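Bring back the boring bedtime

I have become a person with opinions about bedtime, which I did not see coming. In my twenties I'd have laughed at anyone who left a party at 10 to be home by 11. Now I'm that person, coat on, hunting for my keys, and I would like to make the case for it before I nod off.

My argument is that we've turned sleep into homework. I bought the Adia ring last May (400 dollars, don't tell my mother) and for months it gave me a grade every morning. I'd wake up feeling fine, look at my phone, see a lousy number, and then feel terrible all day! What kind of person pays for that? Me, apparently. Then came the Wada app with the ocean sounds, and a Preler pillow with a little booklet about neck angles. A booklet! For a pillow!

Meanwhile my grandmother slept like a stone for most of her life with a glass of water, a paperback and the window open a crack. She went up at the same time every night, even when there was company, even on New Year's Eve. We thought she was dull. I now think she was rested, and that it had a lot to do with why she was so nice to be around.
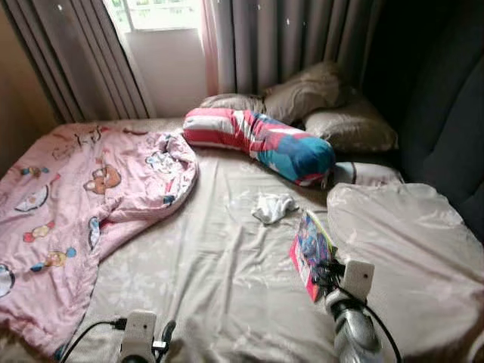 Easy for you to say, one reader wrote when I tried out a shorter version of this in my newsletter, some of us work nights and have kids who get up at 5, and a regular bedtime is a luxury like any other. Fair enough. I've thought about that one a lot. I don't have a good answer for shift work, and I'm not going to pretend a paperback fixes it. If anything it makes me crankier about the whole business, seeing as the people who most need sleep are the ones being sold the most junk to get it.

Still, plenty of us do have the choice and we spend it on nothing. I once stayed up until 2 in the morning comparing mattresses. The fancy one from Pondska was 4000 dollars and I had it in my cart, tired out of my mind, reading reviews from other tired people. I closed the laptop and went to bed on my old lumpy one, and slept fine.

So the ring lives in a drawer now, and the app is gone. I kept the pillow (it's a good pillow, I'll give them that). I go up at the same hour most nights, and my friends have stopped calling after dinner, which I do miss a little. They call at breakfast instead, when I have a lot more to say.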